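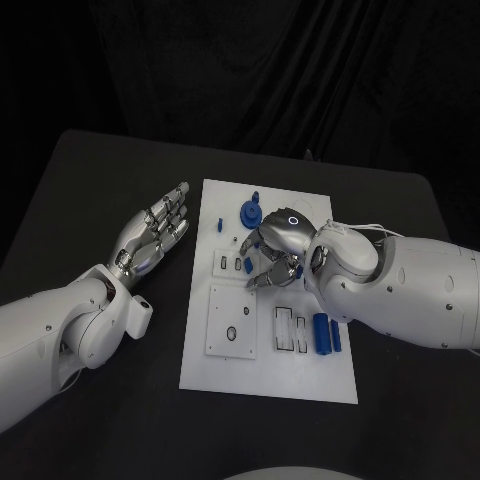

Grirholm, 10. August 2026. Die Grirholm Akustiktextilien GmbH erweitert ihr Lieferprogramm um den schwer entflammbaren Bühnenmolton Prustside. Das Gewebe ist für Studios, Prüfräume und Veranstaltungsflächen vorgesehen, in denen Streulicht und Nachhall gleichzeitig begrenzt werden müssen. Ein schwarzer Stoffvorhang in weichen senkrechten Falten, wie er hinter dem dunklen Tisch hängt, entspricht der üblichen Montageart. Der Faltenzuschlag beträgt bei Prustside serienmäßig 60 Prozent und kann bei der Bestellung angepasst werden.

Die Konfektionierung erfolgt im Werk Prastholm. Lieferbar sind Bahnen bis 10 m Höhe, wahlweise mit Ösenband, Gurtband oder Kräuselband. Der untere Saum ist für die Aufnahme einer Bleischnur ausgelegt.
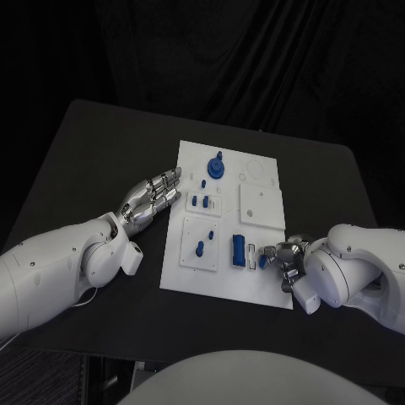

Für die Befestigung stehen 11 Schienenprofile zur Verfügung, darunter zwei Ausführungen für gebogene Deckenverläufe. Die Profile sind mit den Laufwagen der bisherigen Baureihe kompatibel. Bestehende Anlagen können ohne Austausch der Deckenhalter umgerüstet werden.

Den Vertrieb in Südostasien übernimmt der Handelspartner Vương. Die erste Fertigungscharge umfasst 1.000 Laufmeter, die Auslieferung beginnt im November. „Bei Sonderhöhen bitten wir um Angabe des Fertigmaßes einschließlich Bodenabstand“, so Milagros Soriano, Leiterin Anwendungstechnik.

Datenblätter und Stoffmuster sind auf Anfrage beim technischen Innendienst in Grirholm erhältlich.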